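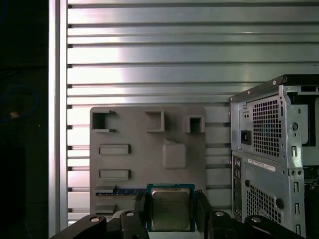

A desktop processor held upright in front of a grey mock motherboard panel.

Care of Rugby Kit and Boots at Home

Issued by the Posel Rugby Club kit office, 2023-10-17

Members are responsible for the club kit issued to them until it is returned in May. The following advice applies to all playing squads, including the junior section. It should be read together with the washing label inside each garment.

Shirts and shorts

Shake off dry mud outdoors before washing. Kit that is still wet should be rinsed in cold water, inside out, until the water runs clear. Hot water must not be used at this stage, as it may set blood and grass stains.

Blood should be soaked in cold water with a spoonful of salt, then dabbed with mild soap. For grass stains, work a little liquid detergent into the cloth with a soft brush and leave it for half an hour.

Wash at 30 degrees with the collar buttoned. Fabric softener should be left out, particularly with the Mistia training tops, which lose their ability to draw away sweat. Shirts are to be dried on a line in the shade. Tumble drying is not permitted for numbered match shirts.

Boots

Knock the soles together outside and remove the remaining mud with a stiff brush. Take out the laces and insoles and wash these by hand. Wipe the uppers with a damp cloth, fill the boots with newspaper and change the paper after 2 hours. Boots should not be placed on a radiator or in front of a fire.

Check the studs before every match. Any stud with a sharp or worn edge must be replaced, and a smear of petroleum jelly on the thread will make the next change easier. Stud keys may be borrowed from the kit office.

Gumshields and headgear

Rinse gumshields in cool water after use, brush them with toothpaste and store them in a vented case. Headgear should be washed by hand in lukewarm water and dried flat.

Repairs

Small tears may be mended at home with polyester thread. Split seams on match shirts should be handed in to the kit office at Boersma Lane, marked with the member's name and locker number.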